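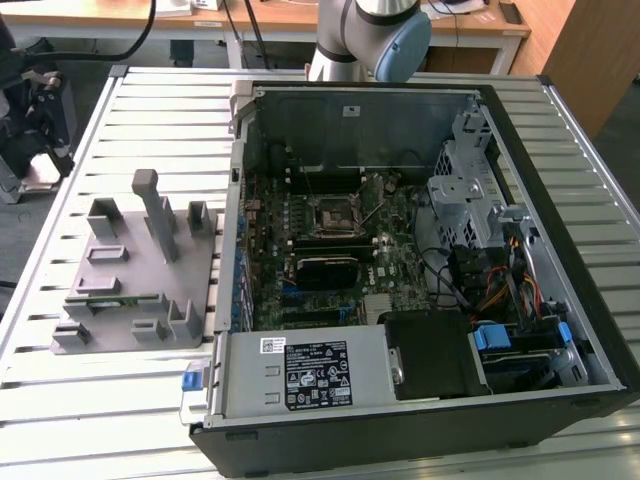
Bench two: tower on its side, parts fixture on the left, arm behind.

Kadby Repair Co-op
Minutes of the open meeting, Sunday, November 5, 2023

Present: Saodah Pasaribu (running the meeting), Cempaka Siregar, Soudabeh Ranjbar, Yanti Sumampouw, and me, Zahira Wuisan, typing as fast as I could. Several regulars came and went and I didn't get everybody's name, sorry! If you were there and want to be listed, tell me before the next one.

Last meeting's minutes

Approved with one fix. I had written that Yanti was against buying the second label printer. Yanti was for it, she was against where I said we'd put it. Changed.

The big question: can a machine do any of our chores yet?

Saodah opened this by saying she wanted an answer we could act on, and that she'd settle for a partial one. We get a lot of old office computers in, and most of the hours go into the same dull stuff: open it, pull the memory, pull the processor, sort, wipe down, label, shelve. Then there's the other dull stuff, the mopping and the dishes and the cardboard, which we all pretend isn't our job. So she asked for both halves to be talked about, shop floor first and then housekeeping.

Cempaka went first because bench two is hers. She's been working with the arm on desktop towers and she brought her notebook, and I'm going to try to do it justice. Her short version was "it can do pieces of the job, and the pieces don't add up to the job." The longer version took a while.

What goes fairly well, according to her, is anything where the part always sits in the same spot and there's somewhere definite to put it. That's why she's so attached to the fixture. A memory module goes in a slot, a processor goes in a pocket, and the arm doesn't have to think about where "down" is. She said she spent more time on the shapes in that gray tray than on anything else and she'd do it again. If a part ends up a little crooked in a pocket, the walls help it along. On a bare table it would just be crooked.

Soudabeh asked who opens the case. Cempaka said she does. Soudabeh asked who takes the side panel off and lays the tower down. Also Cempaka. Soudabeh wrote something down and underlined it, and I think we all knew what it was.

Cempaka took that pretty well. She said yes, a person does the front end, and a person stands nearby with a hand near the stop button, and she would not leave it alone with the door shut. But she also said that when we talk about help we don't have to mean a whole replacement person. If the arm can do the boring middle while she preps the next tower, that's a real thing.
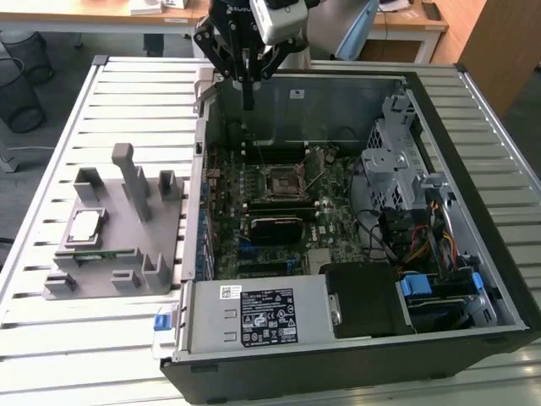
So the question became how long the boring middle takes. Cempaka's figure for one tower, memory and processor out and into the tray, is 20 minutes when it behaves. Soudabeh does the same work by hand, with the radio on, in a small fraction of that, and she offered to race it. (Saodah said no racing during meetings. Cempaka said any time, but she gets to pick the tower.)

I asked why it's so slow, which felt like a dumb question but turned out to be a useful one. A lot of it is approach. The fingers have to come down between the cables, the drive cage and the card without leaning on anything, so it creeps. The lever on a processor socket is a good example. You or I hook it with a fingernail and swing it up and never think about it. For a gripper it's a thin bit of springy wire in a crowded place, and it has to be pushed, moved sideways and then let up gently. Cempaka said the lever has eaten more of her evenings than every other part of the machine put together.

Then there are the cables. Everyone groaned when she said cables. They're never in the same place from one tower to the next even when the model is identical, because whoever closed it up years ago stuffed them in their own way. She has started tucking them aside before she begins, which Soudabeh also wrote down.

Yanti wanted to know about damage. Her worry is boards we could have sold getting bent pins or a cracked slot, because those come straight out of the sales column. Cempaka said she is only using towers from the scrap pile for now and she isn't asking to change that. She did say that grip strength is the fiddly bit. Hold a part too softly and it slips as it comes free, too hard and you're squeezing something that was never meant to be squeezed. A thin plate or a board edge gives the fingers very little to hold, and if they take it off center it wants to swing.

Soudabeh then gave her side, and I'll be fair to her, because it was a good speech. She isn't against the arm. What bugs her is people talking as though it's nearly there. Our intake last year was around 3,000 machines, and hardly any two boxes in a row were the same. There were laptops with glued batteries, towers with a mystery screw, one with a mouse nest (we all remember the mouse nest). A person handles that by shrugging and getting a different tool. She said she'd be impressed when the arm notices something is wrong and stops by itself before a human does. Cempaka agreed with that one completely, and said it's on her list too.

Saodah asked for a plain yes or no: can it do teardown on the shop floor today? Cempaka said no. Could it do one narrow step, on one model, with a person around? She said yes, some of the time, and she'd like to find out how much of the time. I thought that was a good straight answer, and I've put it in here word for word as near as I could get it.
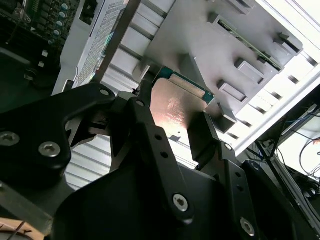 Household chores, or who is going to do the dishes

We had a coffee break first, which made the point for us, as the sink was full.

Yanti has a Nerkitz floor cleaner at home and brought it up as the success story. She loves it! It does the kitchen and the hallway while she's out, and she says the trick is that she changed her house to suit it. Chairs up, shoes off the floor, the rug with the fringe is gone. Saodah pointed out that this is just Cempaka's fixture again, only with furniture. I hadn't thought of it like that and I liked it.

Would a Nerkitz work here? Opinions were mixed. The front room, probably. The workshop, no way, with the screws and the zip tie ends and the cords hanging off every bench. Yanti offered to lend hers for an afternoon so we can see how the front room goes, and she would like it back with its brushes on.

I had been asked to look into laundry folding (for the shop rags and aprons) and I read up on the Shirima. It costs more than we'd ever pay, you have to clip each item on by hand, and it doesn't want anything small. Our rags are all small. By the time you've clipped it you could have folded it, and also, who has ever folded a shop rag? I withdrew my own item.

Dishes: everyone agrees the ordinary dishwasher is the best household robot ever made and we should stop ignoring that ours needs a new rack wheel. Loading and unloading is still on us. Cempaka said mugs might be easier than processors in some ways, but wet mugs are slippery and she doesn't want water anywhere near bench two. Fair enough.

Cardboard: Soudabeh says if anyone builds a machine that flattens boxes and takes the tape off she will marry it.

Money

There are two requests, and Yanti took us through them.

Cempaka asked for 1,000 dollars from the equipment fund for spare gripper fingers, plastic for printing more trays, and a better lamp. The lamp got people talking more than the rest. Shiny metal inside a case throws glare back at the camera, and she thinks a softer light would fix some of the misses. Soudabeh seconded the request, which surprised a few people, with the condition that the lamp gets shared with bench one after hours. Agreed by everybody.

The other one was the Disus subscription, which is planning software for the arm. Cempaka has been on the free version and wasn't sure the paid one would change much for us. Yanti doesn't like anything that renews by itself. Put off until January, when Cempaka will say whether she's bumped into the limits of the free one.

What we agreed to do

Cempaka will stick to one tower model for a while and keep a log of every try, good and bad, including the times she had to step in. Soudabeh asked that the prep time be logged as well (case open, cables moved, tower placed) and Cempaka said yes.

Soudabeh will do the same steps by hand on the same model and write down her times. This is not a race. I've been asked to put that in the minutes.

Yanti brings the Nerkitz. Whoever opens up that day needs to pick up the front room floor beforehand.

I'll order the rack wheel for the dishwasher, and print a sign asking people to stay behind the tape when the arm is moving. Saodah wants the sign in big letters, and no cartoon robot on it.

Saodah will answer the people who keep emailing to ask if we're replacing our bench staff. We aren't. She'd like help with the wording, so if you're good at friendly but firm, find her.

Anything else

The back door is sticking again. Lift the handle, then push.

Somebody left a very nice green scarf on the hook by the parts shelves, and it's in the drawer under the till.

Soudabeh asked whether the radio could go back to the left side of the shop, and there was a longer discussion than you would think. The radio is moving back for now.

We finished up after that, and Cempaka stayed to show a few people the tray up close. Corrections to me, please, on paper or by email.

Zahira Wuisan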